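Zuselora household chores study
Interim report to the Prajapati fund
Prepared by Sarita Awasthi, Husovholm
3/20/19

1. Scope of this period

The grant covers one question: which ordinary household chores can be handed to a machine at the present state of the art, and at what level of supervision. Work in this period was confined to clearing a table of used packaging. Laundry folding, listed in the original plan as the second chore, has been moved to April by agreement.

2. Why table clearing

Clearing was rated the easiest of the five chores in the proposal. We now consider that rating wrong. Picking up a rigid box of known size is largely solved. Domestic rubbish is seldom rigid, and much of it is transparent or reflective. Items overlap, so moving one changes the position of its neighbours. The planner, Floltimon, was written on the assumption that each item could be treated separately, and that assumption has been dropped.

The material concerned is ordinary: cups, snack wrappers, cardboard boxes, a plastic bag, on a patterned cloth.

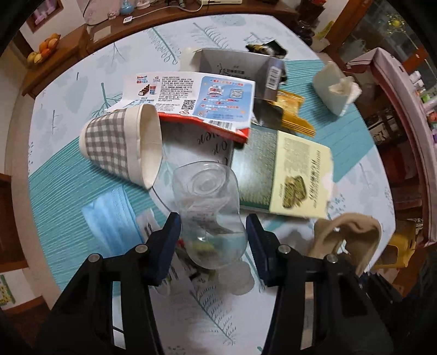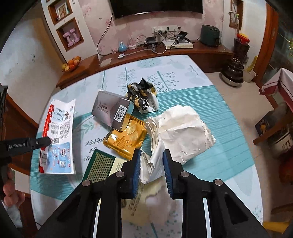 Patterned cloth remains a difficulty for the vision software. Printed lines are sometimes returned as object edges, and clear plastic takes on the pattern beneath it. A plain cloth would improve the figures, but the proposal specified homes as they are found and we have kept to that.

3. Findings to date

Grasping. Two-finger grippers with soft pads are adequate for cartons and stiff cups. Thin film lying flat is still the main cause of failed grasps. Grip force is set too high for light cups and will be reduced.

Sorting. The software separates card from plastic acceptably when the item is whole. Foil-lined wrappers are assigned to either class with little consistency.

Deciding what is rubbish. No reliable method exists. A leaflet may be waste or may be wanted, and a box may still have food in it. At present a person confirms each doubtful item, which removes most of the time saved.

Speed. A person clears a comparable table in under 2 minutes. The machine needs more than 8.

4. Assessment

Unsupervised clearing of a domestic table is not yet practical. Supervised clearing is possible but slower than doing the job by hand.

5. Next period

Floltimon will be changed to work from the top of a pile downwards and to look again after each pick. Force limits will be retested on paper and thin plastic cups. We request that the 3 remaining equipment payments be kept on their present dates. The spare set of finger pads has been ordered and is charged to consumables.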